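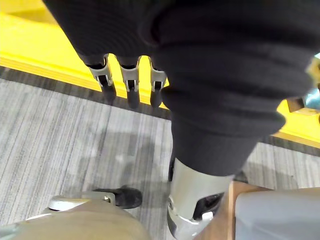 dark gray knit, ribbed

Topic: Grivthorpe guesthouse vs staying down by the harbor?

harborbound36
Going in March with my sister, four nights. Looked at the Grivthorpe guesthouse up the hill and the Zolau down by the ferry. Zolau is cheaper but reviews are all over the place. Anyone stayed at either one lately? We won't have a car.

tollgate_gus
Grivthorpe, no question. Quiet, real breakfast, they let you leave bags all day after checkout. Walk down to the harbor is easy. Walk back up, bring water.

mapleknees
Easy for you maybe. That hill is steep and the sidewalk quits halfway. My husband has a bad hip and we ended up in a cab every night. Would not book there again without a car.

tollgate_gus
There's a bus. Number 36, stops right across from the gate.

mapleknees
Bus stops running at 7 pm in the off season. Ask me how I know.

pennylane_out
Zolau here, last spring. Room was small, clean, shower great. Walls thin. You hear the early ferry loading at 5:40 and then you're up. If you sleep heavy its fine. Ask for the back side, the rooms over the courtyard, they're the same price.

harborbound36
Oh good to know about the back rooms. My sister wakes up if a cat walks by.
Is breakfast included at Zolau? Site says yes on one page and no on another

pennylane_out
Wasn't for us. Coffee and rolls in the lobby, that was it. Bakery two doors down is better anyway, go before 8 or the good stuff is gone.
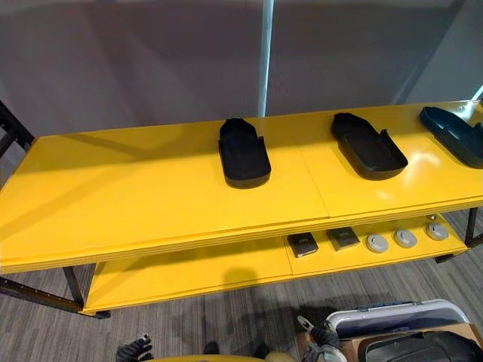

Also they wanted a deposit in cash when we checked in, 2,000 in local money, and you get it back at the desk when you leave. We did get it back. But have it on you, the only ATM nearby was down for two of our days.

g_toledo
It's 3,000 now. Stayed in January. Put up a new sign and everything. Told them the confirmation email said 2,000, guy shrugged. Got it back too, just annoying.
Gonzalo Toledo if anyone wants to compare notes, I'm on the Birthorpe board too.

tollgate_gus
See, this is why Grivthorpe. No deposit.

g_toledo
No deposit but they charge your card the whole stay up front, and no refund inside two weeks. Pick your poison.

tollgate_gus
Fair. Didn't know that, we always pay when we leave. Maybe they changed it.

ermie_s
If you can stand being a little farther out, look at the rooms in Birthorpe. Flat walk to the water, 20 minutes. Quiet at night. I've sent three sets of friends there, no complaints except the wifi. Ask for the weekly rate even for four nights, sometimes they'll do it.
- Ermelinda Salgado

mapleknees
Second Birthorpe. Flat is the word.

harborbound36
Ok so leaning Zolau back side or Birthorpe. Emailed both. Zolau quoted 3,602 for the four nights with tax, deposit on top. Waiting to hear from Birthorpe.

pennylane_out
That's more than we payed but not crazy. Get the courtyard room in writing.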